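Zomlow Community Computer Reuse Project
Progress report to the Tahiri Fund
March 1, 2020

1. Period covered

This report covers the second half of the grant year, from the end of the last report through the close of February. It follows the headings in the grant agreement. The spending table was sent separately and is summarized in section 5.

2. Collection and intake

Most of our machines still come from offices that are replacing their equipment. In this period the largest single donor was the Drislow school district, which cleared two computer labs and an administrative office. The rest came from small businesses and from households using the drop-off at our Zomlow building.

We changed the intake form in December. The old form asked donors for model, age, and condition, and most people left condition blank or wrote "fine." The new form asks whether the machine turns on, whether it has a hard drive in it, and whether the donor wants a certificate of erasure. Those are the questions we need answered on the day. The form now fits on one side of a page and we have had far fewer calls back to donors.

Household drop-offs remain uneven. The weeks after the holidays were very heavy and we ran out of shelf space in January. We stopped taking printers and tube monitors at that point and have not started again. We would like to keep this restriction in place for the rest of the grant year, and we ask the Fund to confirm that this is acceptable under clause 3 of the agreement.

3. Testing, repair, and parts

Each machine is logged, the drive is erased or removed, and the machine is then sorted as ready to use, worth repairing, or for parts. The parts category has grown. Many of the desktops coming in are sound except for one failed component, and two weak machines will often make one good one.

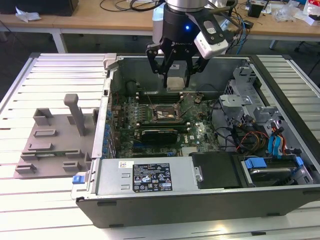
Memory and power supplies are the parts we run short of most often. We bought a small stock of both in December from the supplies line and have used more than half of it. Drives are less of a problem now that we fit small solid-state drives in everything that goes out to a family. They cost more than the used drives we were fitting before, but the machines start quickly and we get fewer of them back.

Erasure is still the slowest step. The drives from Drislow had been encrypted by the district, which helped, but our agreement with them calls for a full overwrite in any case and we did that on every one. Certificates were sent to the district office in February.

Scrap goes to the recycler in Zolundale. Their pickup charge went up at the start of the year. We now hold scrap until we have a full pallet, and the cost per pickup has come back close to what we budgeted. The drawback is that the pallet takes up the corner of the building where we used to hold the beginners' class.

4. Placement with families and groups

We placed computers with families through three schools, the Drislow library, and the adult learning center. Families fill out a one-page request, and the school or center confirms that they live in the area. We do not ask for proof of income. This was agreed with the Fund at the start and we think it should stay that way.

The wait for a laptop is currently 22 days from the time a request is approved. For a desktop it is 8 days. Requests for laptops are well ahead of what we receive, and several families have accepted a desktop after first asking for a laptop. Where a family has no room for a desktop we keep them on the list.

We also tried lending instead of giving for students in their last year of high school. This was less successful. Keeping track of the loans took a good deal of staff time and the students did not like having to bring the machines back in June. We plan to end the lending part and simply give these students a computer on the same terms as everyone else.
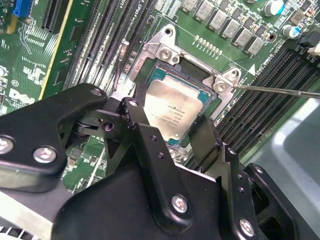 The Drislow library wrote to us that families who collect their computer there often come back within a week with the same few questions, mostly on setting up email and connecting to the internet at home. The library asked whether we could include a printed sheet with each machine and whether someone from the project could be on hand one afternoon a month.

We have done the first. The sheet is in large type and covers turning the computer on, joining a wireless network, making a password, and who to call. A Spanish version is at the printer. The monthly afternoon will begin in the spring if we can cover the hours from the training line.

5. Spending

Spending is within budget overall. We have $3,504 left in the supplies line, most of which is set aside for solid-state drives and laptop chargers. Staff costs are as planned. Transport is over, mainly from the two trips to collect the Drislow lab equipment, and we have covered this from the amount saved on rent when the landlord delayed the increase. No transfer between lines is needed at this time.

6. Difficulties

Space is the main one. The building is adequate for testing and storage but not for both of those and teaching. We have asked the adult learning center whether classes could move there permanently and expect an answer next month.

Laptop batteries are the other. A good share of donated laptops hold a charge for less than an hour. Replacement batteries for older models are expensive and the cheap ones have been poor. For now we tell families plainly that the computer should be kept plugged in, and we write it on the sheet.

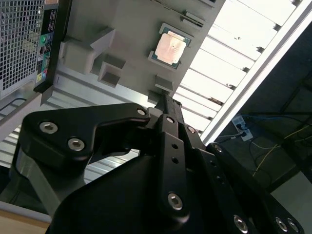

Hardware work, Zomlow.

7. Plans for the next period

Move the classes, if the learning center agrees.
End student loans and convert the machines now out on loan to gifts.
Finish the Spanish instruction sheet.
Begin the monthly help afternoon at the Drislow library.
Ask two more office donors in Zolundale for laptops specifically.

We would also like to discuss the timing of the final payment, as the lease on the building comes up for renewal before the payment is due. A short call with the Fund's office would be enough to settle this. The signed copy of this report and the receipts for the supplies line are being sent by mail.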